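Flelen brings two-arm cable handling cells to its Stultden refurbishment centre

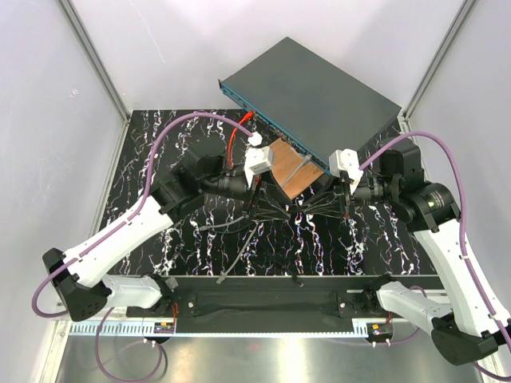
STULTDEN, December - Flelen, which tests and refurbishes network hardware for business customers, has begun using two-arm robotic cells on the cable handling stage of its line at Stultden. The stage covers connecting, disconnecting and sorting patch cables on rack-mount units before and after electrical test. Until now it has been done entirely by hand by bench technicians, in shifts of up to eight hours. Each cell has two arms mounted at the front edge of a dark work surface and reaching inward, so that both grippers can work on the same cable. The gripper fingers are narrow and ribbed, and the cable feeding each arm is clipped along the forearm to keep it clear of the work. A rack unit is placed at the rear of the surface and may sit at an angle, as the process does not require it to be squared to the cell.

The company selected cable handling as the first stage to automate after an internal review of repetitive tasks. The review recorded 2,333 connector operations at one bench over a single working week. Most involved small latching plugs that have to be pressed and drawn out with the thumb and forefinger, and technicians had listed the work as their main source of hand strain.

"The electrical test takes a machine a few minutes and always has. The plugging and unplugging is where our people's time went," said Abundio Xolalpa, operations manager at Stultden. "We asked the technicians which part of the job they would give up first, and the answer did not take long."

The cells were integrated by Varela, which also supplied the control software. One arm holds the cable behind the plug while the other steadies the adjoining length or works the latch. If a grip cannot be confirmed, the cell stops and places the unit in a queue for a technician. Flelen has set the limit on insertion force below the figure used for manual work, and accepts a slower cycle as a result. A typical cable change takes the cell 60 seconds. An experienced technician is faster on a single unit, and the company does not expect that to change in the first year of operation.

Changes to roles

No positions are being removed. Technicians who previously worked the cabling benches will rotate between three duties: clearing the exception queue, fault diagnosis, and preparing new cable types for the cells. Diagnosis was formerly reserved for senior grades. It is now open to all bench staff who complete the site's training module, and the associated pay step applies from the date of sign-off.

Each technician on the rotation receives 200 hours of paid training, split between classroom sessions and supervised work at a cell. The shift pattern is unchanged, apart from a Friday handover meeting at which stoppages from the week are reviewed with Varela's engineers.

"I was on the benches for six years and I had doubts about this," said Siwan Morgan, a technician and the elected health and safety representative at the site. "The queue is real work. You get the bent latches and the ports with something stuck in them, and you have to work out why. We also asked for a say in how fast the cells are set to run, and that is now written into the site agreement."

Under the agreement, cell speed may be raised only after joint review by the technicians on shift and the operations manager. Records kept by the cells cover the equipment and the units handled. They may not be used to assess the performance of individual staff.

Next steps

Flelen will run the cells at Stultden through the coming quarter before deciding on installation at its smaller centre in Dalen. Fibre connectors are outside the current programme and will continue to be handled manually at both sites.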